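Cindenell 2.0: the pose tracking and replay package, after a long stretch of daily use

I put off moving our bench to Cindenell because the old pipeline worked, more or less, and I had spent too many evenings on it to throw it out lightly. I needn't have waited. This is the first tracking package I've used where I spend my time on the task and hardly any on the tool!

What it does: it takes video from a head-level view, finds the printed markers on your hand-held grippers, and gives you two clean six-axis paths plus jaw opening, all on one clock. You can scrub through a session, trim it, and send it to a planner. We use the Sastent planner, and the export plugin for it comes in the box.

Installing took 35 minutes on a plain Linux desktop, most of it downloads. The first calibration was less fun. The wizard wants the marker size typed in meters, and if you give it millimeters it says nothing at all and puts your gripper somewhere down the street. There's a warning for this in the April build, thank goodness.

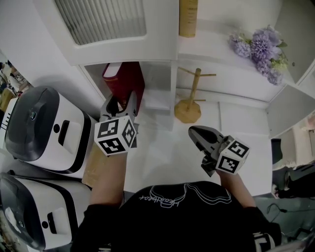
Review by the tools editor, Clirent Bench Notes
26/09/2020

Cube markers are where the software really shines. With a flat tag, you lose the pose as soon as the wrist rolls too far. With a cube on each gripper there's usually another face to pick up, and Cindenell hands over from face to face so smoothly that I had to turn on the debug overlay to find the switches. Reaching toward a shelf with both arms out, jaws pointing up, used to be my worst case (our old code would flip the left cube over and the path would jump). I ran 2,666 short clips through the batch tool and only 11 came back flagged for a flipped pose. I fixed those by hand in the timeline editor, dragging the bad section and letting it fill in from both sides.

The jaw estimate is good too, though a bit jumpy when the fingers are nearly shut. Smoothing helps. Set it to 7 and leave it there — any higher and quick grasps turn to mush.

Speaking of the timeline editor, I love it. Left and right grippers get their own tracks, you can color them, and gaps appear as hatched blocks that you can click straight to. Undo goes back as far as you like, even after a save.

Now the grumbles. The planner preview checks the arm against the tabletop but ignores anything you haven't modeled, so a path that slides neatly past an open shelf looks fine on screen even when the elbow would hit the cabinet. You can import a mesh, but the importer is slow and fussy about units (again with the units). The Sembiring driver, which we use for the arm itself, needs a config file written by hand, and the page explaining it has two settings under their old names. And please, somebody, let me change the keyboard shortcuts!

Memory use is high on long sessions. I split mine up before import and it has been well behaved that way.

Would I go back? No chance. If you work with two grippers and cube markers, get the trial and feed it your ugliest clips first. Single-gripper users can probably live with the free version, which has the same tracker but leaves out the batch tool and the Sastent export.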